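Segmentação da rede sem fios e gestão de credenciais numa residência de estudantes
Relatório de projeto -- Segurança de Redes
Grupo: Fenna Kramer, Cosmin Sandu, Emanuel Preda
Orientador: Laurențiu Grecu
Tempo de leitura: 6 minutos

1. Contexto

A residência Olteanu tem uma única rede Wi-Fi, partilhada por residentes, visitantes, impressoras e pelo sistema de controlo de portas. A palavra-passe era igual para todos e estava afixada no átrio. Quando começámos o trabalho, em fevereiro, ninguém sabia dizer quando tinha sido alterada pela última vez. O router principal era administrado por Valter Nygård, que acumula a informática com a gestão do edifício e nos deu acesso de leitura à configuração.

O objetivo do projeto foi propor e testar uma separação da rede em segmentos, com credenciais individuais para os residentes, sem comprar equipamento novo além do estritamente necessário. Ficaram fora do âmbito a rede cablada da secretaria e o sistema de videovigilância.

2. Situação inicial

A rede usava WPA2-PSK com uma chave partilhada. Neste modo, quem conhece a chave e captura o estabelecimento da ligação de outro dispositivo consegue decifrar o tráfego desse dispositivo ao nível da rede sem fios. O tráfego HTTPS continua protegido, mas as consultas DNS e os protocolos locais ficam expostos. Confirmámos isto com dois portáteis nossos, num ponto de acesso à parte configurado da mesma forma. Não capturámos tráfego de residentes.

Encontrámos mais dois problemas. A página de administração do router estava acessível a partir de qualquer dispositivo ligado à rede sem fios, por HTTP simples. O isolamento de clientes estava desligado, pelo que um portátil de um visitante podia contactar diretamente o controlador das portas.

3. Solução proposta

Dividimos a rede em três VLAN: residentes, visitantes e equipamentos do edifício. Os residentes autenticam-se com WPA2-Enterprise, usando EAP-TTLS e um servidor FreeRADIUS. Os visitantes mantêm uma chave partilhada, mudada todos os meses, com isolamento de clientes e acesso apenas à Internet. O controlador das portas passa para a terceira VLAN, que não é anunciada aos residentes e só aceita ligações do posto da secretaria.
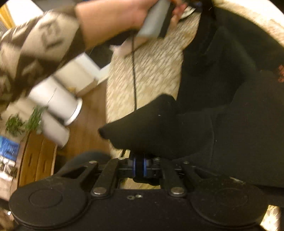

O servidor de autenticação foi instalado numa máquina virtual a que chamámos Tutance. As contas são criadas a partir de uma lista exportada pela secretaria e expiram no fim do contrato de alojamento. Para o certificado do servidor criámos uma autoridade certificadora própria. Esta escolha obriga cada residente a instalar o certificado raiz, mas evita que um ponto de acesso falso com um certificado público qualquer seja aceite.

Considerámos o WPA3 em modo de transição. Alguns pontos de acesso da residência não o suportam e a troca sairia do orçamento, por isso ficou como trabalho futuro.

4. Testes

O piloto decorreu num só piso, com 30 participantes voluntários. Cada um recebeu uma folha com instruções para Windows, Android, macOS e iOS. Ao longo do piloto, o servidor registou 382 falhas de autenticação. A maior parte veio de telemóveis que guardavam a configuração antiga e tentavam ligar-se repetidamente com credenciais erradas -- apagar a rede guardada resolveu o problema.

No Android, a opção de não validar o certificado aparece em versões mais antigas, e alguns participantes escolheram-na por ser mais rápida. Corrigimos a folha de instruções e passámos a distribuir um perfil de configuração. Repetimos depois o teste com um ponto de acesso falso: os dispositivos com o perfil instalado recusaram a ligação.

A partir da rede de visitantes, tentámos chegar ao router, ao Tutance e ao controlador das portas. Nenhum respondeu.

5. Limitações

O piloto não incluiu consolas nem televisores, que em geral não suportam WPA2-Enterprise. Para esses casos, Cosmin Sandu testou chaves individuais por endereço MAC. Funciona, mas o endereço pode ser copiado e a gestão é manual. Também não medimos o comportamento do servidor com todos os residentes ligados ao mesmo tempo.

6. Trabalho a seguir

A configuração foi entregue a Valter Nygård, com um guia de reposição e as cópias de segurança cifradas. Falta definir quem renova o certificado do servidor e alargar o piloto aos restantes pisos.

Relatórios relacionados
- Deteção de pontos de acesso falsos no campus de Urnville
- Cenden: registo centralizado de eventos para redes pequenas
- Cópias de segurança cifradas em laboratórios de ensino

Contacto | Direitos reservados aos autores | Voltar ao topo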